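3.2 Fruit left over after the midday meal

Meal records were kept at two primary schools, Bumia and Wovodlow, through the autumn term. At both schools the kitchen put out whole fruit on the days when no cooked pudding was served. Pupils took a piece at the counter and carried it to the table with the rest of the meal. Fruit that came back was sorted into three groups: untouched, partly eaten, and eaten to the core or peel. Banana skins and orange peel were weighed with the third group.

Over the term, 800 pieces of fruit were taken at Bumia and 300 at Wovodlow, which is the smaller school and serves pudding more often. Apples made up most of the fruit at both. Untouched apples were more common among the youngest pupils, and kitchen staff put this down to the size of the fruit. Several of them said that a child who has just lost a front tooth will not bite into a whole apple. In November the supplier, Standura, sent a smaller variety for two weeks, and the share of untouched apples fell in the two lowest year groups. It did not change in the upper years.

Time at the table also mattered. The first sitting at Wovodlow lasts 30 minutes and the second is often shorter, as the hall is needed for games. Partly eaten fruit was found mostly after the second sitting. Bumia has a single long sitting and showed no such pattern.

How the fruit was served was looked at in a smaller trial at Bumia, where on Wednesday each week one piece was set out at each place on its own plate (Figure 4) instead of in a bowl at the counter. 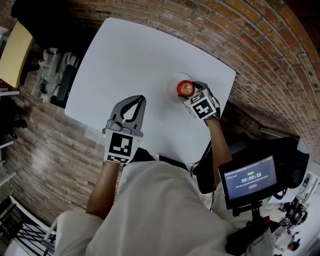
Figure 4. A single apple served on a small white plate.

Pupils in the trial were not told to eat the fruit. Of the apples set out in this way, 89 came back untouched, a larger number than on the days when pupils chose for themselves. This agrees with the earlier work by Maldonado on school breakfasts, in which food that had been chosen was more likely to be finished. The plates also added to the washing-up, and the kitchen asked for the trial to stop at the end of term. We have left the trial days out of the totals given in Table 2.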